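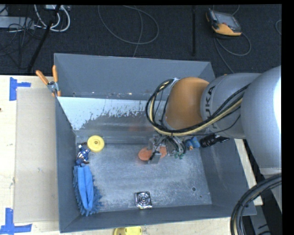
Filed under: Short Fiction

The Bin

The week before the Poditz Cup I was the only person on our team who still liked the bin. Everybody else hated it. They'd been staring into that gray metal thing since January and I'd only joined in March (I transferred in from pottery, long story, kiln incident), so to me it was still kind of fun, like a yard sale you weren't allowed to touch.

The rules said the arm had to clear the bin by itself. You got points for every item it set down on the board between the tape marks, and you lost points if it dropped one, and you lost your whole afternoon if it hit the wall. We'd named our program Louro. It was 548 lines long and I had written 14 of them, and I was so proud of those 14 lines I'd read them to my mother over the phone.

"Is that good?" she said.

"It's the part where it lets go!" I said.

So, Friday, a little after 5, it was just me and the arm. The others had gone for dumplings and I'd said I'd stay and run it again, mostly because I owed everybody dumpling money. I dumped the stuff back in the way the judges do it, no arranging. The blue fringed duster flopped down the left side, which was bad news, we never got the duster. The yellow disc rolled off to the back corner. The little figurine ended up against the wall right next to it, and I swear he looked like he was hiding.

I hit go. The arm swung over, all those cables swaying like it had just gotten out of bed, and down it went for the flat orange-red thing. That was what Louro always wanted first. Didn't matter where you threw it. Team Drolier had a program that went for the shiny square, every time, and Team Burel's liked anything black, and ours was in love with orange-red. We'd tried to fix it for 3 weeks.

It stopped right over it and waited. I waited too. I had my hand near the stop button and I was whispering, which is a dumb thing to do to a robot, but I was whispering come on, come on, you know this one.

Then my phone buzzed. It was the team chat, asking did I want pork or cabbage, and by the time I'd typed pork and looked up, the orange-red thing was sitting on the board, dead center, and the arm was already back over the bin and heading left, toward the duster.

I typed, guys, come back. Then I typed, bring the pork.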